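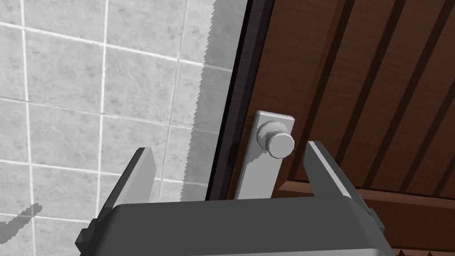

Luminița Sârbu wondered, in the first email I got after telling people where I'd been, whether practicing on a cabinet door in a simulator teaches a robot anything about the one in her kitchen, which sticks in damp weather and has to be lifted a little as you pull. I have been turning that over for days, and since my reply to her got much too long for an email, I'm putting it here.

The open day was back in October, at the Rodton building in Stesholm, and I went mostly to keep my nephew company. There was a line for coats, a table of very good walnut cookies, and then a talk by Dorin Crăciun, who spoke so softly that the back rows kept creeping forward with their chairs. By the end we were practically in his lap!

His group works on doors. That's the whole project, doors and drawers, and they call it Larkano. A lot of the practice happens in a rendered kitchen, where you look out over the back of the gripper at a brown slatted door with a six-sided knob on it, gray tiles off to one side, and the two fingers spread apart with the knob between them. I had expected something shinier, I suppose, or more like a movie. The shadows on the tiles even have little stair-step edges, like the games my brother used to play — I felt quite at home.

Dorin told us they had set up 156 versions of the kitchen, with the knob moved or the light changed or the hinge made stiffer, so I think the answer for Luminița is a partial yes. Stiff they can do. Lifting while you pull, he said when I asked him over the cookies, was on the list for later, and he wrote it down on his sleeve in ballpoint. (I hope it was an old shirt.)

Then they let us try. You steered with a thing like a fat pen on an arm, and you had to line up the fingers, close them on the knob and draw the door toward you. I got it open on my third go, after 27 minutes in line, and was absurdly proud. My trouble was tilt. The door sits at a slant on the screen and my hand wanted to straighten it, so I kept coming in crooked. Ruth Valderrama, who was helping people at the desk, told me to forget the door and watch only the knob, and that did the trick.

My nephew opened his right away and went back for more cookies. He has asked me twice when the next open day is, and I've written to Rodton to find out.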